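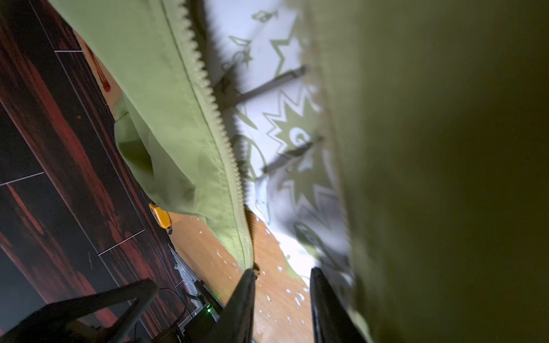

Wrist camera, zip side.

Started at 7 this morning to get ahead of the heat in the cell. The Skokano arms drift a little once the joints warm up and I wanted the first block done cold. Homed both, checked the gripper zero, ran the short calibration. Left arm was fine. Right arm needed its wrist offset redone, same as last week, and I've put it in the log again.

The question for March is still the same one. Femeo learns to spread a garment from teleoperated demonstrations, and it does all right on plain cloth. Put a zip in and it falls over. It grabs near the teeth, pulls, the cloth goes stiff along the line of the zip and everything else bunches up beside it. The old runs put this down to grip force. I don't think it is force. I think it picks bad places to hold because the overhead view can't tell a zip from a crease, and the wrist views can, but only in the last part of the reach, when the plan is already made.

So the change we are testing is small. The policy used to commit to a whole chunk of motion from one look. Now it takes a second look when the gripper is close, and it is allowed to throw away the rest of the chunk and choose again. Same network, same demonstrations, 297 of them. All that is different is when it gets to change its mind. Yen is the name of the branch, and I wish I had picked something that was easier to search for.

I worked with the light green one all day. It is soft, it crumples the same dull way every time, and the lining is a very different colour to the outside, so when a piece turns over I can see it from my chair. The reset is by hand: pick it up, drop it, don't tidy it. I caught myself tidying it twice before morning tea and threw both of those trials out. A reset rule only works if I follow it when I'm tired, so I have written it on a card and stuck it beside the keyboard.

Morning block was the old policy, for the baseline. 20 trials, 6 spread to the standard we agreed on. That standard is the overhead outline reaching the area threshold, with neither gripper still holding. I would have passed a couple more by eye. I left them as fails.

After lunch I switched to Yen. Same number of trials, same drop height, and I kept the arms warmed up to the same point by running the idle loop through my sandwich. 13 spread. More than double, on one item, in one afternoon, with one person doing the drops. I wrote that last bit in large letters at the top of the results page because I know how I get.

The two-arm part looked better than I expected. Under the old policy the grippers often went for nearly the same fold and pulled against each other. With the second look, one of them tends to hold and the other goes off to find something else to pull.
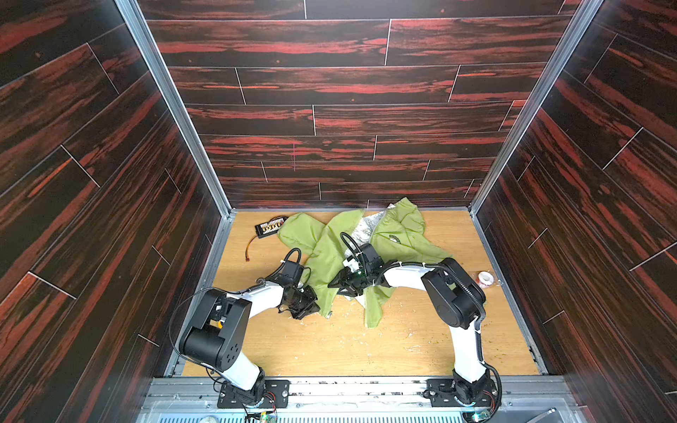 Finbarr Foley doesn't buy it yet. When I rang him he said the second look might be helping only because it slows the arms down near the cloth, and that any pause at that point would do the same job. He wants a control where the policy stops for the same length of time and then carries on with the old chunk. He also asked whether I had been doing the drops knowing which policy was up next. I had. He was quiet for a bit, then said to get a script to hide it.

He is right on both and I was annoyed about it until the kettle boiled. The pause control is an hour of coding. Hiding the order is easier still, the launcher can shuffle the trials and keep the key in a file I don't open until the end. It does mean swapping checkpoints between every trial, and that is slow on this machine.

Went through the failures after that. They sort into two heaps. In the first, the gripper closes on one layer when it needed both, and the cloth slides out. Nothing in the second look would fix that, it is a sensing problem at the fingertip. The second heap is the one I care about. There the policy looks again, changes its mind, looks again, changes it back, and dithers over the same bit of cloth until the time limit.

The blurred wrist frames are part of it, I think.

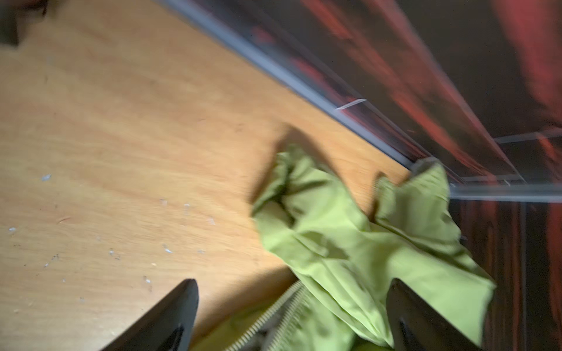 The second look fires on distance alone, so it will take whatever frame arrives when the gripper crosses the line, and if the arm is still swinging that frame is smeared. A zip in a smeared frame is a pale line like any other pale line. Two options. Wait until the joint speeds drop under a limit before looking, or score the frame for sharpness and skip the bad ones. The first is simpler and I would sooner have it, but it adds a pause, and then I am back at Finbarr's objection with a worse argument than before. The sharpness score costs no time. I'll try that one first and keep the speed limit for later.

Also need to check whether the training frames have the same blur. The people driving the demos at Skutham move more slowly than the policy does, so I suspect Femeo has hardly ever seen a smeared zip. If so, adding blur to the training images is worth a run overnight, and it needs no new demos at all.

Set the job going before I left. Batch size halved so it fits alongside the other one. Powered down the arms, grippers open. Tomorrow: pause control, shuffled order, ask about a spare wrist cable for the right arm.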